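Sorting Out the Back Room Carpet 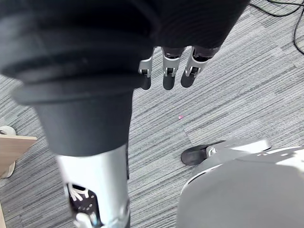 A reader wrote in after my last post to say that a patterned carpet never needs replacing until the backing goes, and that I should clean it properly before spending any money. Fair enough. I had already priced a new one at Zindthorpe and the quote came to 3 times what I wanted to pay, so I was ready to be talked out of it.

I moved the shelves into the hall, which took most of the morning, and vacuumed twice in both directions. Then I used the Hundix powder, left it for 70 minutes and vacuumed again. The pattern came up better than I thought it would. The strip by the door is still flat and I don't think anything will fix that.

There are 2 stains left near the radiator. One is tea. The other was there when I moved in. I tried dish soap and warm water on both and the tea one faded a bit.

The shelves go back next, against the other wall this time. I also want felt pads for the desk, as the old ones have worn through. The carpet stays until December at least, and then I'll get another quote.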